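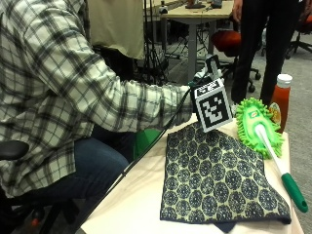 Setting Up Your Table Linens: Folding, Dusting and Putting Away

Abernathy Home Table Guide, Section 2
By the Abernathy customer care desk
Posted January 2, 2020

Print this page | E-mail this page | 34 shares | 2 comments

Welcome back, and thank you for staying with us this far into the guide. If you have just come from the section on choosing a tablecloth, you should by now have a cloth laid on the table and hanging more or less evenly on all sides. In this section we will clear the table after a meal, give everything a good dusting, and fold the printed cloth napkins so that they go back in the drawer looking the way you would like to find them next time.

None of this is hard, and you don't need to rush. We find it goes best sitting down, with the chair pulled up close enough that you can reach the middle of the table without stretching.

Before you begin

You will need:

- your cloth napkins, washed and fully dry
- a microfiber duster (the shaggy chenille kind with a handle is very good for this)
- a damp dishcloth for sticky spots
- a drawer or shallow box for the finished napkins

Note: The instructions apply to both the Willuvville and the Cirkcombe napkins. The Cirkcombe is a little heavier and will want a firmer press along the fold, but the steps are the same.

Clearing and dusting

1. Take the plates, glasses and silverware to the kitchen first. Bottles and jars can wait. If the ketchup is still out from lunch, move it toward the back corner, well away from where you will be folding, and check that the cap is closed.

2. Wipe the bottoms of any bottles that are staying on the table. A ring of ketchup under a bottle is easy to miss, and on a cream cloth you will certainly see it later.

3. Shake the crumbs out of your napkins over the sink or out the back door, whichever is closer.

4. Go over the chair backs, the rungs and the table legs with the duster. Work from the top down so that whatever falls gets picked up on the next pass. Long, slow strokes are kinder to the furniture and they hold on to the dust much better than quick flicking does (we know, flicking is more fun).

5. Lay the duster down to one side with the handle pointing toward you. You may want it again in a minute, and it is nice to have it ready to hand.

CAUTION: Do not use the duster on anything damp or greasy. Chenille mats down when it picks up oil, and it can take two or three washes to bring it back.

Folding the napkin

6. Spread one napkin flat on the table in front of you, printed side down. Leave a few inches between the napkin and the edge of the table, as a corner that hangs over will pull the rest of the cloth along with it while you work.

7. Smooth it with the flat of your hand, starting in the middle and moving out to each corner. If an edge has folded over at a slant, lift it, open it all the way and lay it down again. Tugging at it sideways only moves the wrinkle somewhere else.

8. Bring the far edge toward you until it meets the near edge. Line up the corners first and let the middle follow.

9. Press along the fold with the side of your hand.

10. Fold once more, left to right, and press again. You should have a neat packet with the print showing on the outside.

Note: On napkins with a repeating round or lacy pattern, please go by the hem when you line things up. The pattern is lovely but it is not always printed perfectly square to the edge, and if you follow the motifs you can end up with a fold that wanders.

Note: Dark napkins, navy especially, show lint from a light tablecloth. A strip of tape wrapped around your fingers, sticky side out, lifts it off very nicely before the last fold.

Putting everything away

11. Stack the napkins with all the folds facing the same way. A stack turned fold-side out is easier to take from, one at a time, when guests are already sitting down and you are in a hurry.

12. Hang the duster by the hole in the end of its handle, if yours has one. Standing it on its head will flatten the pile.

13. Return the condiments to the kitchen and give the tablecloth one last smoothing over.

CAUTION: Never store napkins that feel even slightly cool or damp. Give them another hour on the rack. We hear from customers every March who have opened a winter drawer and found a musty smell waiting for them.

If your napkins came as part of the Gorkmont dining set, order code 3478, the matching rings are covered in the next section, along with the runner.

Print this page | E-mail this page | Viewed 400 times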